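Svend Ásgeirsdóttir has lived in small spaces for most of her adult life, and she lights up when the talk turns to quick meals. "People feel sorry for me when they hear I don't have a real kitchen," she says, laughing. "But I love it! Everything is within reach and supper is on a plate before anyone gets bored."

Her current place in Varkircombe has no separate kitchen, and only a little room for cooking. She doesn't mind a bit. "I had a big kitchen back in Bundgaard – 29 drawers, and I used 2 of them."

What does she make on a busy night? Something small and soft, usually, heated for 60 seconds and then looked at. "Always look before you add more time," she says. "You can warm it again, but you can't un-dry it."

And she is firm about plates. Plain, round and white, every time.
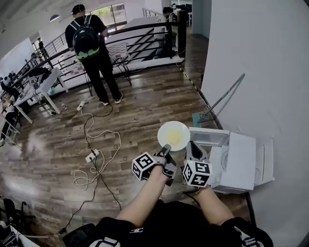 "I bought mine secondhand in December and I'd buy them all over again," she says. "They stack, they wash up fast, and even a little heap of food looks cheerful on them."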